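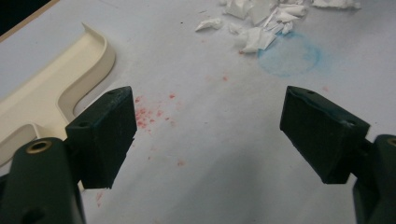 gravelbin: I'd stop before you glue anything. Cream plastic with a curled lip like that is almost always the kind that laughs at superglue. It'll hold overnight, you'll be pleased with yourself, and it will come off in your hand the first time you pull the drawer.

tundra_pete: Whose post are you replying to? I see a picture and then you being gloomy.

gravelbin: The thread title says "Cream plastic thing out of a Cleson cabinet, glue or replace?" I answered the title. It's a service.

oldlatch
Original poster
Sorry, the text part of my post got eaten and only the photo went up. Second try.

I bought a Cleson storage cabinet at the Bristudport swap meet in October. 8 drawers, one of which would only open if you lifted it, swore, and went in from the left. I pulled that drawer and this cream piece came out after it. Molded, raised lips, a long straight rim, a rounded cut-out on the inside. I don't know if it's a tray that lived in the drawer or a bracket that was supposed to hold the drawer up. There's a hairline crack on the underside that I can get a fingernail into.

What I want to know:
1. what is it
2. can I glue it
3. if not, what do people use instead

mossandmain
It's a tray. Curved lips are so you can slide screws out with a finger. I have a set of those cabinets in the sewing room and every drawer came with one.

gravelbin
It's a bracket. Nobody puts a flange that tall on a tray.

mossandmain
I have them in front of me. Well, down the hall from me.

gravelbin
Then walk down the hall and see whether yours have a cut-out. A tray with a cut-out is a funnel.

mossandmain
OK, I walked. Mine do not have a cut-out. They're also more of a yellow. I still say it's from the same family.

pinecone_77
Everything cream colored from that period is from the same family. The family is "used to be white."

tundra_pete
I've taken apart three of these cabinets, two on purpose. The one with the taller back has a molded guide on each side that the drawer rides on, and the round cut-out clears the corner post. If you take the drawer next to the bad one out and shine a flashlight in, you should see the same part still in place. If you do, it's the guide. If you don't, I'll apologize to mossandmain and we can all get on with our lives.

oldlatch
Flashlight report: there is one in there. Same rim, same cut-out, facing the other way. So a left and a right, I guess. Mine goes on the left, which explains the left-handed swearing.

tundra_pete
There you go. Guide.

mossandmain
I'd like it noted that you could keep screws in it.

gravelbin
You can keep screws in a shoe. Back to the glue. Somebody is going to recommend Belay, so let me get ahead of it.

hensandhinges
I was going to recommend Belay! The two-part one. I did a refrigerator crisper with it and it's held for two winters with a full load of carrots. You rough both faces with sandpaper, wipe them down, and leave it clamped a whole day, and I mean a day, don't go poking it after supper like I did the first time (that was the first crisper).

gravelbin
A crisper is a different plastic and carrots are a patient load. A drawer guide gets yanked.

hensandhinges
You haven't met my carrots.

pinecone_77
For what it's worth I've had Belay fail on exactly this kind of part and hold on exactly this kind of part. Same tube. I've come to think it depends on what mood the plastic is in.

tundra_pete
Test it somewhere it won't show. Put a dab on the bottom lip, let it set, and try to flick it off with a thumbnail. If it pops off clean, glue was never going to work and you've lost one dab.

If it pops, lay a strip of thin aluminum along the back of the crack and use two small machine screws. Drill slow. The stuff melts before it cuts if you get impatient, and then you have a warm cream-colored hole twice the size you wanted.

oldlatch
Will the screw heads catch the drawer?

tundra_pete
Countersink them and put the nuts on the cabinet side. You've got more room there than you'd think.

quietdrawers
Or buy the replacement. Zolo sells a pair of universal guides for that size of cabinet. I fitted them last spring. They work, in that the drawer goes in and out, but they're bright white and a little too long, and you have to trim the back end with snips. Trim a bit less than you think. I trimmed what I thought.

gravelbin
"Universal" meaning they fit nothing equally.

quietdrawers
Correct, but they fit nothing for less than another cabinet.

pinecone_77
What did you pay for the cabinet, oldlatch? Just so we know how much of everyone's evening is reasonable.

oldlatch
I'd prefer not to say, but the guy wanted 97 dollars and I talked him down by standing there looking confused until he got uncomfortable. It wasn't an act.

mossandmain
That's a good price if all the drawers worked. Is it a good price with seven?

gravelbin
It's a good price for seven drawers and a tray.

mossandmain
THANK you.

oldlatch
Update. Did the thumbnail test with Belay on the bottom lip. Popped off like a contact lens. So gravelbin was right, and I'm sure we'll hear about it.

Going with the aluminum strip. I sanded the back of the guide with 400 grit because that's what was in the drawer (a working one). Is that too fine?

hensandhinges
Too fine for glue, fine for screws. I'm still not convinced you left it long enough. How long did you give it?

oldlatch
Overnight and most of the morning.

hensandhinges
That's not a day.

gravelbin
Here we go.

tundra_pete
Screws don't care what grit you used. Clamp the strip before you drill, start small, and don't fully tighten until the drawer's been in and out a few times. If it drags, loosen the front screw first.

quietdrawers
If you do give up, I have the other half of a Zolo pair. Slightly short.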